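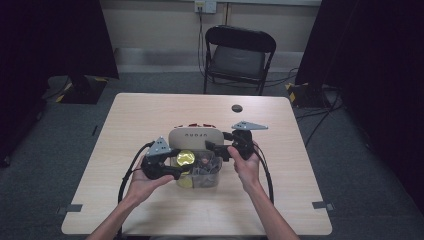
The Odds and Ends Box

Home Stories Serials About Submit

My aunt Thilini Mondal left me a sewing machine, a debt of 2850 to a man at Chuensuk whom I never managed to find, and the box. Everybody in the family wanted the sewing machine. I would have traded it for the box in a second!

It's a clear plastic one, the kind you buy in a stack and lose the lids to. She kept all the little things in it that were too good to throw out and too small to be anything. Bits of wire, dark little parts off who knows what, some red ones she always shoved to the back, and one round yellow thing, shiny as a coin, that sat at the front like it was in charge.

When I was six I asked her what the yellow thing was for. "It's for the front," she said, and went back to her soup.

So in March I finally put the box on the table (the pale one with the rounded corners, the one she called the good table even though it has a hole in it for cables) and I told my cousin Natália Quintela we were going to sort it. Natália took the folding chair with the gray seat. She's a sorter by nature, she alphabetizes tea. I figured we'd be done by lunch.

"Keep or toss?" she said, holding up a curl of wire.

"Keep."

"What is it?"

"Wire."

She gave me a look and picked out another one. Keep. Another. Keep. By noon she had moved a whole heap from the right side of the box to the tabletop, and I had moved most of it back while she was in the bathroom.

Then she reached for the yellow thing, and I said no so loudly that we both jumped.

"I was only going to look at it," she said.

She turned it over by the window for a long time – longer than you'd look at a thing like that – and I saw her mouth go funny.

"She told me it was for the front," she said. "I was maybe five. I thought she'd only told me."

I didn't say anything. I scooped up the wire and the dark little parts, red ones to the back, and Natália leaned over and set the yellow thing down on the left, close to the side, and nudged it with one finger until it was right.

Then she asked if there was any soup.

More stories
The Last Bus to Vundevia
Etero and the Borrowed Coat
A Winter at Plurex
180 Steps Down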